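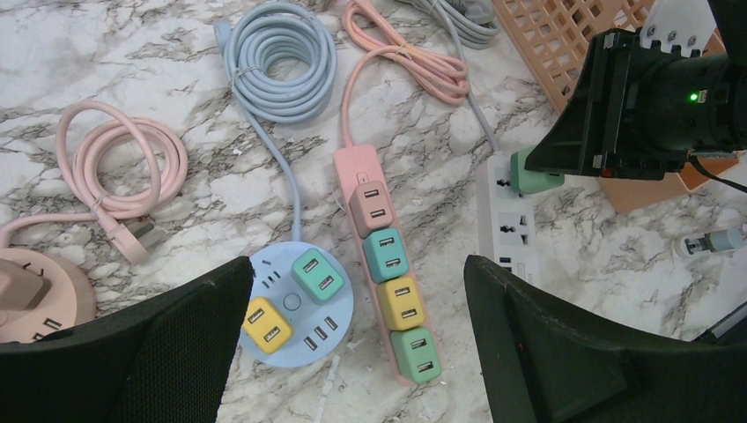
The Great Cord Roundup

One rainy weekend, a marble surface and every charger we could find

Every house has the drawer. In ours it was the second one down in the kitchen, the one that had to be opened with a little hip bump and closed with a prayer, and for years I told myself that what was in there was useful and therefore allowed to be a mess. Chargers, mostly. Chargers and cords and the power strips we bought every time we moved, since it always seemed easier to buy a new one than to find the box the old one had gone into.

Then in early March the drawer stopped opening altogether. Something had wedged itself up against the frame from inside, and I stood there with a butter knife in my hand, jiggling and muttering, while the coffee went cold, and I thought, well, this is the weekend.

I should say right away that I am not a naturally tidy person. I love reading about tidy people, the way some folks love reading about mountain climbers. But I do have a weakness for color, and it was color that finally got me going. Somewhere along the line the makers of household odds and ends decided that a power strip could be pink, or peach, or the blue of a baby blanket, and once you have seen a few of them together on pale stone with gray veins running through it, you start to feel a good deal more kindly toward the whole business. A long pink strip with a row of little adapters in salmon, teal, yellow and mint looks like something from a bakery window!

So my first piece of advice, if you are going to do this, is to take everything out and put it somewhere light. Don't sort inside the drawer. I have tried sorting inside the drawer, and all that happens is that the things on top trade places with the things underneath. A big pale surface is best, and you want to be able to walk all the way around it, with a mug in one hand, looking at the lot of it from different sides until it starts to make sense.

Start with the cords

A loose cord takes up more room in the mind than anything else in the pile, so I like to deal with those first. My grandmother wound hers around her hand and elbow like yarn, and I did the same for most of my life until the plastic near the plugs began to crack. These days I make a relaxed loop about as wide as a saucer, let the cord go the way it wants to go, and put a thin band around the middle. The band matters more than the loop. A coil without one will look lovely until supper.

Match each cord to its strip before you put anything away. Ours mostly come attached, thank goodness, but there were a few strays, and I laid those along one side and let them be. I didn't decide about them that day. (I still haven't decided about one of them, a thick gray thing with a plug I have never seen on any appliance we own.)

Then the little cubes

I had no idea how many of the small charger blocks a family could gather up. They arrive with every phone and every tablet and every pair of headphones, and they are so small and so sturdy that they never quite wear out or get thrown away. The catalog people at Brerudex sell a divided tray for them with 127 compartments, and when I first saw it I laughed out loud, and by the middle of Saturday afternoon I was not laughing quite so hard.

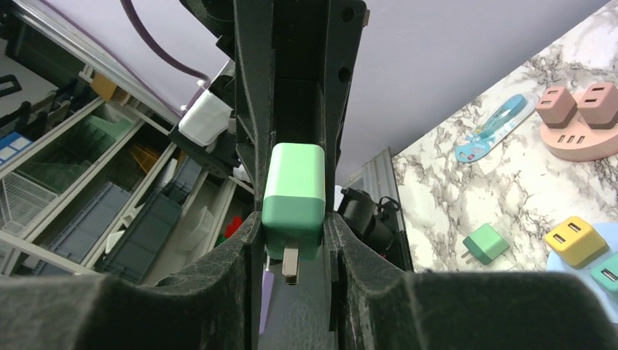 Mint over darker green, prong side down, with the pink ones waiting on their round base.

What worked for us was to group them by color first and worry about the rest later. It sounds silly, I know. A sensible person would sort by what each one charges. But at a family table with people of different ages helping, color is the thing everyone can agree on, and it goes quickly, and there is a real pleasure in seeing the greens find one another. After that it took only a few minutes to go through each little heap and pull out the doubles.

You will also turn up things that have no business being there. We had batteries, a cookie cutter, and the instructions for a Shen rice cooker that we gave to my sister-in-law two kitchens ago. I keep a bowl nearby for these and I empty the bowl at the end, firmly, before I have a chance to get interested in any of it. I did stop to read the rice cooker instructions, I'm afraid, and lost a good quarter of an hour.

A word about baskets

I have gone back and forth on baskets over the years. The closed boxes look wonderful on a shelf, and for a while I had a row of them from Istico with matching lids, and I could never remember what was in any of them. Plastic baskets with holes in the sides have won me over. You can see through them a little, a cord end can poke out without making trouble, and when somebody comes running in with a phone at two percent they can find what they need without dumping the whole thing on the floor.

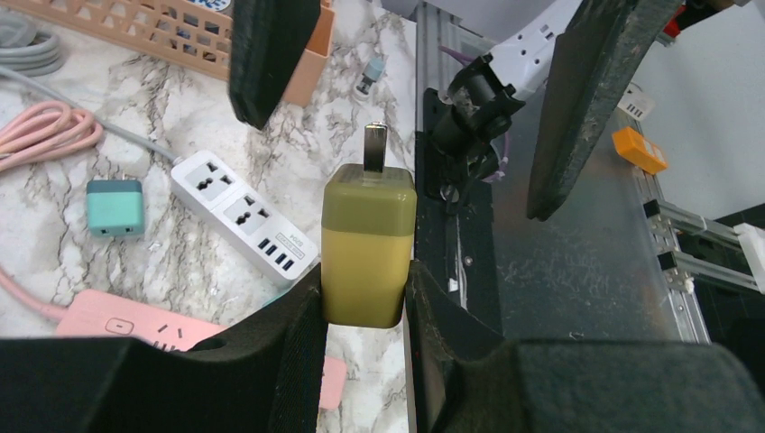 I do like a label, too, but only a short one. At a craft fair in Gredatbridge I once bought a packet of 192 printed labels, each one so specific that I spent an entire evening looking for something that fit "Adapters, Travel, Spare." A word or two on the rim is plenty. "Long cords" is a good label. "Phones" is a good label. Our most popular basket says "Try these," and it is where anything goes that might work.

We settled on 4 baskets in the end, and they live on the shelf above the coats, where the tall people can reach them and the short people can ask. The power strips stand on their ends beside them. I had meant to hide those away, but the pink and the blue looked so cheerful against the wall that I left them out.

As for the drawer, it slides open with one finger now, and I have put the dish towels in it. The thing that had been jamming it all that time was a soup ladle. I washed it and hung it by the stove, and on Sunday evening we had soup.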